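Orow water supply to switch to harder source from December

Households in Orow and the lower part of Grolari will receive harder water from December, when the district supply moves from the Entili reservoir to the Wimus borehole field. The change affects washing, descaling and the settings on some domestic appliances. It does not affect whether the water is safe to drink.

The reservoir is being taken out of service so that its outlet valves and a section of the main beneath the dam road can be replaced. Both date from the original construction and have been patched several times. Work is expected to last 20 weeks, after which the supply will return to the reservoir in stages. Upper Grolari is fed by a separate main and will see no change.

Reservoir water in the district is soft, as it drains from peat and hard rock. Borehole water has spent far longer in contact with chalk and carries more dissolved calcium and magnesium. These minerals react with soap to form scum, and they come out of solution as limescale when the water is heated. Hardness at the Wimus outlet is put at just over four times the level residents are used to.

The supplier will blend the two sources during the first eight days. Over that period hardness will rise gradually and may vary between streets, depending on their distance from the Wimus pumping station. Customers at the end of long branches, including the farms on the Entili road, will be the last to notice a difference. Some discoloration is possible when flow in the older pipes reverses direction. Running the cold kitchen tap until it clears is normally enough. Discoloured water should not be used for a white wash, and hot taps should be left off until the cold supply runs clear.

Laundry is where most households will see the effect first. Detergent packets sold in the area usually give separate doses for soft, medium and hard water, and many users have long followed the lowest figure. Under the new supply the hard water dose applies. Too little detergent leaves fabrics grey and stiff, with mineral deposits building up on the heating element. Powders generally contain more water softening agent than liquids, so those who use liquid may need to add a separate softening product to each wash. Soap flakes perform poorly in hard water and are best avoided for the duration.

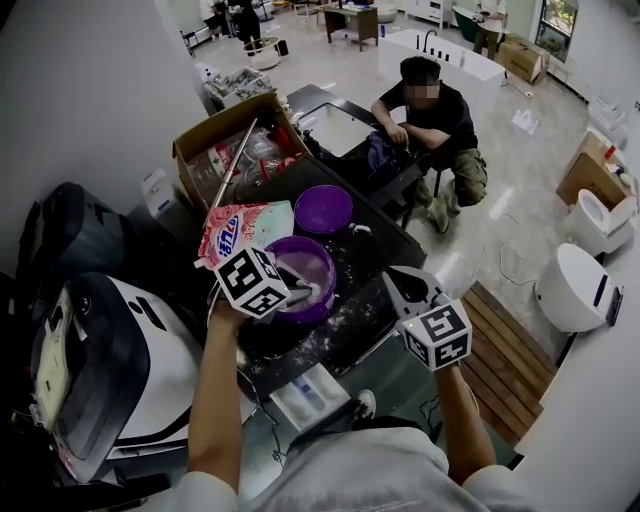

*A detergent pouch beside a purple bowl of white, pasty mixture on a dark worktop.*

Dishwashers with a built-in softener need to be reset. The hardness setting is normally reached through the control panel, and the value to enter is given in the manual against the figure for the local supply. The salt reservoir must be filled before the new setting has any effect. Machines that have run for years on reservoir water may never have had salt added, and the compartment will usually need topping up with water the first time it is filled. Combined tablets can cope with moderate hardness but are not a full replacement for salt at the level expected.

Kettles and coffee machines should be descaled every six weeks while the borehole supply is in use. Citric acid dissolved in warm water is suitable for most kettles. Makers of coffee machines often specify their own product, and the instructions should be checked before anything else is used. Shower heads can be soaked in the same citric acid solution, except those with a plated finish that is already worn.

Combination boilers heat mains water directly and are more exposed to scale than systems with a sealed primary circuit. Lowering the hot water setting slightly will slow the build-up. Stored hot water should still be kept at the temperature recommended by the installer. No change is needed to the central heating circuit itself, which is filled once and not replenished in normal use.

Fishkeepers are advised to test their tanks before each water change and to make smaller, more frequent changes during the blending period. Species kept in soft water may not tolerate a sudden shift. Gardeners with acid-loving plants in pots should use collected rainwater where they can.

Home dialysis patients will be contacted separately before the switch. Any patient who has not received a letter by the end of November should inform their renal unit.

Hardness readings for each part of the district will be posted every Wednesday at the Orow and Grolari libraries until the reservoir is back in service. Printed dosing charts can be collected from the same counters.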